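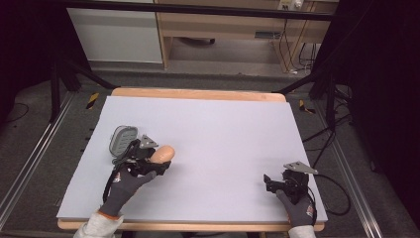 Enthorpe Residents' Forum > Shared Rooms > Table coverings in the activity room

Started by u_ondieki, 29/07/2018

Members are asked to comment on the proposal to keep foam board on the tables in the activity room throughout the year. The boards were introduced for the egg-decorating sessions and have remained in place. They protect the wood and prevent small items from rolling as far as they do on a bare surface. A decision is required before the October program is printed.

Upendo Ondieki
Room Bookings

Reply from hauser_alois

I support the proposal in part. Foam board is suitable for light craft work. It is not suitable for cutting, and it marks easily under a chair leg or a hot cup. The room was booked by 39 groups last year, and several of them use knives. I would ask that the boards be removed after each craft session and stored upright.

Reply from tradgate_crafts

We respectfully disagree with the previous member. Lifting the boards on and off causes more damage than leaving them — two of ours were creased at the corner in this way. A pale, matte board is also easier on the eyes than varnished wood under the ceiling lights.

Reply from kioko735

Could the order specify a size slightly smaller than the tabletop? A board that overhangs is caught by sleeves. One that is set in a little from the rim stays where it is put.

Reply from hauser_alois

The member's point regarding size is accepted. My objection concerning knives stands. Groups that cut should be required to bring their own mats, and the booking form should say so.

Reply from u_ondieki

Thank you for these comments. The smaller size will be requested from Plimel. The wording on cutting mats will be added to the booking form in draft, and members may submit corrections in this thread. The question of storage remains open.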